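Filed under: Shop Notes / Automation

Bench log, July, Kokthorpe shop

The Pukel cell has been on the fastening prep bench for 2 months. Logged 113 tool handoffs this shift against a target of 100. We used to do all of these by hand.

Changes for us: less reaching, more watching. Wrist complaints are down on the day crew. The job now is staging the bench, clearing stops and writing up the misses. Two of us asked for the Khumalo training and got it. Pay grade for cell tending is still open with Tosteo – I raised it again at 3:00.
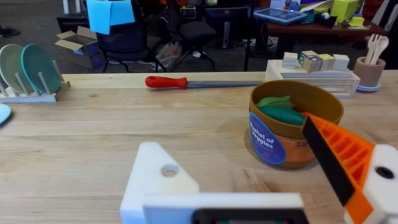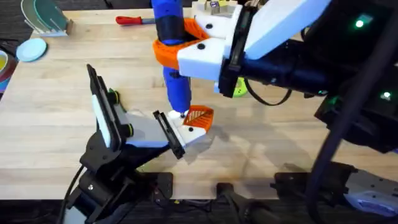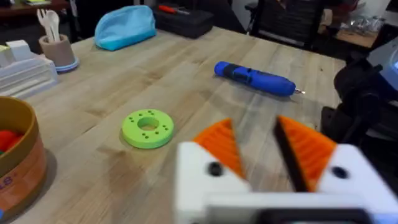
Wood-top bench, orange gripper fingers in all three. Arm-to-arm work in the second.

To do: swap finger pads at 2000 cycles, move the stop button closer to the stool.

Comments (2)

benchside: Same at our plant. Ask for the pay grade in writing.

rk_tools: Do you restage between runs or leave the clutter in?

Contact | Back to top | © Kokthorpe Shop Notes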